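# Kitchen and table tips from the Pardale open day

The open day at the Pardale workshop runs once a year, in March, and this time it was given over to household robots. Doors opened at 10 and the demonstrations went on until late afternoon. Entry was free, parking was $7. I went for the robots and came home with a page of notes on glass tables and fruit, so I am putting them up with the other tips.

**Set the table up before you start.** The people from Flisow clear a work area before every run and put back only what the job needs. It works at home too. Take the mail and the remotes off first, then bring out the plates.

**Leave room to put things down.** Tall bottles go to one side, away from the plate you are filling. Reaching over a full bottle is how most of mine have ended up on the rug.

**Wash grapes early.** Rinse them in a colander under cold water, shake well, and leave them on a dish towel for an hour. Wet grapes drip on glass and leave spots that show under ceiling lights.

**Lift the bunch by the stem end.** The Tredura team spent a long time on this one in their talk. Squeeze the middle of a bunch and the berries start coming off. If the bunch is big, snip it into smaller ones with kitchen scissors. A bunch of 300 grams is plenty for two people.

**Use a plate with a rim.** Grapes roll. A flat board looks nice, but you will be picking fruit off the floor.

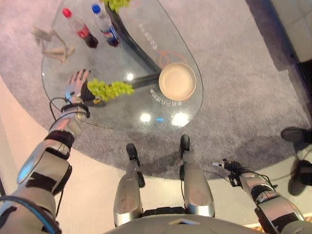
**Set the plate down flat on glass.** Don't slide it. Grit under a plate will scratch a glass top, and the scratch doesn't come out. Wipe the underside with your hand first, or stick on felt dots.

**Clean glass twice.** Dish soap and warm water for the sticky rings, then plain water and a dry microfiber cloth. Spray cleaner on top of soda only smears it around. For printed glass, skip the scouring pad and anything with ammonia.

**Shaggy rugs under a table.** Vacuum with the beater bar off. For a soda spill, blot with a white towel, add a little cold water, and blot again. Check under the table legs for fruit.

**Tie back loose cords.** Mtshali had a handout on this, mostly for people with machines at home, but it applies to lamps and chargers. Run the cord along the wall and clip it every foot or so.

The handout is number 104 in their series, and the front desk had a stack of them by the door. Bring a bag if you go next year.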